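How to Build a Self-Watering Balcony Tub (and Which Advice to Ignore)

August 2, 2018
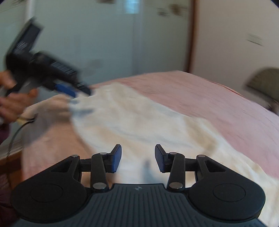
Pink cloth on the table, with a white and cream one lying on it.

I put off making a self-watering tub for years. Every tutorial I read promised that I could fill it once and go away for a month, and every one of those tutorials had been written about a week after the tub was built. Mine have been through two full summers on a west-facing balcony in Handdale, five storeys up, with a wind that dries a pot between breakfast and lunch. So this is the version I'd give to someone who has already been disappointed by the internet.

The short version: they work, they're cheap, and they don't do half of what is claimed for them. You still have to look at your plants.

What the thing is

A self-watering tub is a container with a reservoir in the bottom, a platform above it and potting mix on top of that. Some of the mix pokes down into the water through a small basket. That's the wick. Moisture travels up, roots travel down, and an overflow hole in the side stops you from drowning everything. People sell this for silly money. The one I was tempted by was the Kevholm Terrace Trough, a perfectly ordinary plastic box with a floating indicator that I'm told sticks. I went home and made my own.

Before you start, check your weight

I know, every balcony article says this and then moves on. Don't move on. Wet potting mix is heavy, and a tub with a full reservoir is heavier than the same tub filled the normal way. If you rent or you're in a strata building, ask in writing what the balcony is rated for. My building took most of June to answer and the answer was a photocopy, but it did have a number on it. Keep your tubs near the wall and don't line six of them up along the railing for the look of the thing.

What you need

One storage tub with a lid, food-safe plastic if you're growing anything you plan to eat. Mine holds sixty litres. Dark colours get hot, and the see-through ones turn green inside.
A plastic colander or pond basket, as deep as you want your reservoir to be.
Four short offcuts of PVC pipe, all the same height as the basket.
One longer piece of pipe for filling, a bit taller than the tub.
Potting mix. More on that below.
A drill with a 6 mm bit and a bigger bit for the overflow.
A sharp knife or a small saw, a marker, and a bit of flyscreen.

You don't need aquarium sealant, landscape fabric, perlite by the sack or a moisture meter. I bought the moisture meter. It gave me the same reading in dry mix, in wet mix and in a glass of water.

Making the platform

Take the lid of the tub and trim off the rim until it drops down inside and sits flat. This is the fiddly part. Tubs taper, so you'll cut, try it, swear, and cut again. Small gaps at the sides don't matter. Big ones do, because mix washes down through them and turns your reservoir into a swamp.

Cut a hole in the middle of the lid so the colander hangs in it by its lip. Cut a second hole in one corner for the filling pipe. Then drill a couple of dozen 6 mm holes over the rest. These let air in and let extra water drain down. I've seen it written that the spacing is critical. I did one tub neatly with a ruler and one while listening to the cricket, and I couldn't tell you now which is which.

Stand the four offcuts in the bottom of the tub, one near each corner, with the colander in the middle. Lower the lid onto them. Press down hard with both hands. If it bows, add another offcut. It will only bow more once there's mix on it.

The overflow hole

Do not skip this. Measure the height of your platform from the outside, then drill one hole through the side of the tub, a finger's width below it. That gap is air, and roots want it. Cover the inside with a scrap of flyscreen to keep mosquitoes out. Screen the top of the filling pipe as well, or cap it, for the same reason.

Think about where the overflow points. Mine pointed at the downstairs neighbour's drying rack for most of the first summer. Turn it towards your own drain.

The filling pipe

Cut the bottom end on an angle so it can't sit flush on the floor of the tub and block itself. Push it through the corner hole. If it wobbles, leave it. The mix will hold it up.

Filling it

Pack the colander first with mix that is already damp. Dry mix won't wick, however long you wait. Press it down firmly, firmer than feels right, then fill the rest of the tub in layers, watering lightly as you go. Stop a few centimetres short of the top.

On mix: the cheapest bags are mostly bark and they wick badly. I tried the budget stuff from Rorkberg Garden Supplies and the top stayed bone dry over a full reservoir. The middle-priced bag was fine. The premium one, with the crystals and the gold lettering, was also fine, and I couldn't see what the extra money had bought. Garden soil is no good in these. It sets like a brick and goes sour.

The first fortnight

Water from the top. This is the step that most instructions leave out, and I suspect it's why so many people decide these tubs are rubbish. Seedlings have short roots and the wick needs time to bring the whole column up to damp. Water gently from above every day or two until you see steady new growth, then switch to the pipe. Fill until water comes out of the overflow and stop.

How long a fill really lasts

Anyone who gives you a single figure is guessing. In spring, with lettuce, mine go nine or ten days. In a hot spell with one mature tomato, I've had the reservoir empty in two. A bamboo skewer down the pipe tells you more than any float. If the end comes up dry, fill it.

If you're going away in January, ask someone to drop by. A reservoir buys you a weekend.

What grows well and what doesn't

Tomatoes, basil, silverbeet, capsicum, parsley and mint all do well. Give mint its own tub. Cucumbers love it but they drink like horses.

Rosemary, thyme, lavender and succulents hate it. I lost a decent rosemary proving this, after a blog assured me it would "adapt". Carrots came up forked and strange, though I wouldn't swear that was the tub's fault.

Feeding

Because water moves upwards, fertiliser salts move upwards too, and after a while you'll get a whitish crust on the surface. It isn't a disaster. Scrape it off and flush the tub from the top with plain water a couple of times a season. Go easy on liquid feed down the pipe, which smells dreadful by February. I mix a slow-release pellet into the top layer at planting time and leave it at that.

When to empty it

Once a year, at the end of the warm season, tip the whole lot onto a tarp. Rinse the reservoir, pull the roots out of the colander and check that the overflow screen hasn't torn. About a third of my mix gets replaced and the rest goes back in. The lid platform from my first tub has a crack running out from the filling hole. I've put an extra offcut under it and I'll see whether it gets through another summer.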